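How a Robot Hand Gets Ready for Work

Reading time: 4 minutes

Robots get tired? No. But their hands wear out. And somebody has to look after them, every single morning, before the boxes start.

At Werkilent that somebody is Roya Kordestani. She looks after one robot arm. Just one! It has a long boring name on its metal plate so everyone calls it Moda. Moda picks up boxes from a table and puts them somewhere else. All day. 800 boxes on a busy day in July, fewer in winter.

First thing: OFF

Before Roya touches anything she turns the robot off. There is a big switch on the wall, and she hangs her own padlock on it. Only she has the key. Now the arm can't wake up while her fingers are in it. Grown-ups who fix machines call this "lockout." Good word. Try it at home on your brother's bedroom door (don't).

Then the air. Moda's hand opens and closes with squeezed air, same stuff that's in a bike tire. Roya lets the air out. Pssssshhhht. Very loud the first time, you get used to it.

Fingers

You have ten. Moda has 2. They are called gripper fingers and they work like when you pinch a cookie. Too hard, crumbs. Too soft, cookie on the floor. So the pinch has to be right.

What goes wrong with fingers:

Dust. Cardboard makes a LOT of dust. It gets on the fingers and makes them slippery, like socks on a kitchen floor. Roya wipes them with a damp cloth and then a dry one.

Wear. Each finger rubs on box after box after box, and it slowly goes smooth, like an old eraser. Smooth is bad. Roya runs her thumb along it. If it feels shiny it gets swapped.

Wiggle. Screws come loose from all the shaking. She holds the finger and tries to wiggle it. If it wiggles, out comes the little wrench.

Swapping a finger takes 14 minutes. Marjan Asadi, who works the next table over, says she can do it faster, but Marjan also once put one on backwards so.

Teaching it where things are

Here is the part most people don't know. A robot like Moda doesn't just know where the table is. You have to tell it. If someone bumps the table with a cart and it moves by the width of your thumb, Moda will still go to the OLD place. And pinch the air. Or squash a corner.

So after any repair Roya does a thing called calibration (say it: cal-i-BRAY-shun). It means checking that the robot's idea of the world matches the real world. She drives the arm very slowly with a hand control, down to a dot on the table. Fingertip touches dot. She presses save. Then another dot at the other end. Press save. Now the robot has its map back.

You can try this. Close your eyes, and touch the tip of your nose. Easy, your brain is calibrated. Now have a friend move your glass of water a little bit while your eyes are shut and reach for it. Use a plastic cup pls.

The test boxes

Now power on. Padlock off, air on, everybody behind the yellow line. Roya keeps a pile of test boxes that are OK to wreck. Some light, some heavy, some with a corner already mushed.

Slow speed first. Grab, lift, turn, put down.

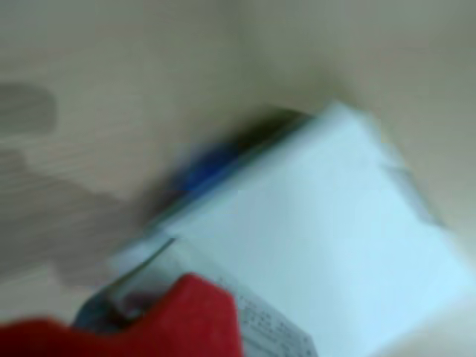 Then a bit faster, then faster again. At each speed Roya watches the corners and listens. A good grab hardly makes any sound. A bad one goes scrape or thunk, and if she hears a thunk she hits the red stop button and goes back to the pinch setting. On Moda it goes up to 100, and for cardboard she likes 68. For thin boxes, less.

Why not hold really tight always? Becuase the box gets dents, and the fingers wear out quicker too.

When all the test boxes come through with no new dents, she writes it down in the green notebook. Time, which finger was changed, pinch number, her initials. Afshin Nikzad does the late shift and reads it before he starts, so he knows what she did. They hardly ever see each other! They mostly talk by notebook.

Words to know

Gripper: the robot's hand.
Lockout: turning a machine off and locking it so it stays off.
Calibration: checking the robot's map is right.
Wear: what happens to your sneakers, and to robot fingers.

Next time: how does a conveyer belt turn a corner?

Written by Kagiso Buthelezi for Skimeck Kids. Questions? Ask a grown-up to write to us at the Skimeck front desk. © Skimeck. Back to top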